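Stelero Three-Finger Gripper — Fingertip Set, Black Rubber
Service notice added November 23, 2020

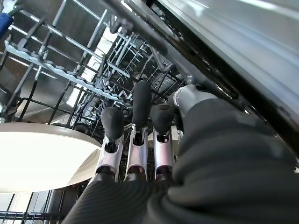

Please read before ordering. We had grip faults on dish handling, tips from the early batch only. Rubber creeps up off the metal link after long runs, finger closes short, plate slips. Controller shows fault 38 or sometimes nothing at all, just a dropped plate.

Stop using the arm if:
A tip turns by hand
Fault 38 comes back after a reset
One finger lags the others on closing

Power off and wait for the arm to settle before you reach into the rack. Elie Smadi got a pinched thumb doing it live — no break, but he was lucky. Do not tape or glue the tips. Glue gets in the pivot joint and then you need a whole finger.

What's in the box
3 fingertips, new rubber
3 pins plus 2 spare
Fitting sheet (old one had the pin direction wrong, sorry, bin it)

Check tips every 300 cycles. After fitting leave 24 hours before wet work.

Does not fit the Osasa two-finger model. Sleeve sold seperately.

Early batch swaps are free, send a photo of the tip and your order number to Carla Tannous in service. Stock is low untill December, dishwasher sites go first. Bulk orders ask for Wissam Karaki.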